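Towel Folding at the Work Tables: Revised Method
Print this page | E-mail this page
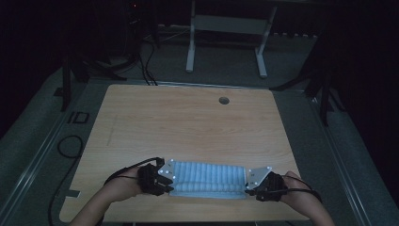
The Clangate linen room changes to the long fold for all ribbed hand towels from Sat 18 August. The square fold stays in use for bath sheets and floor mats. Both sizes of hand towel are affected, including the older stock transferred from Skornham in December.

The long fold was adopted after a trial on the Greenberg shelving, where the bays are 380 mm deep. Square-folded towels overhung the front rail and the top ones slid when the lower shelves were loaded. Towels in the long fold lie fully inside the bay, folded edge outward, and can be pulled singly.

Procedure

Lay the towel flat on the table and smooth it from the center toward both ends. Ribbed cloth stretches more across the ribs than along them, so pull only lightly when squaring the corners. Bring the long sides together, align the hems, and fold again in the same direction until the towel forms a narrow rectangle. Take it by the two short ends to turn or move it. Lifting from the middle lets the layers shift, and the bottom fold then shows as an uneven strip along the side.

Stack no more than five high. Press each stack flat with the palm before it goes on the shelf. Any towel with a pulled thread or an open hem goes in the repair bin, unfolded.

Tables

Tables are to be wiped down and dry before folding starts. Do not mark fold lines on the tops in pencil or tape; graphite transfers to pale cloth and does not always come out in one wash. Templates cut to the finished width are kept in the drawer under the label printer. Three are available. Return them flat.

Tables with a cable hole should be used with the work kept toward the near edge, where hems will not catch on the rim.

Stock codes

Long-fold towels keep the existing Kilow shelf code, 3405. Bay labels will be reprinted with the new stack height. Until a bay has its new label, follow the limit given in this notice. Mixed bays should be refolded as they are emptied, and not pulled down for the purpose.

Print this page | E-mail this page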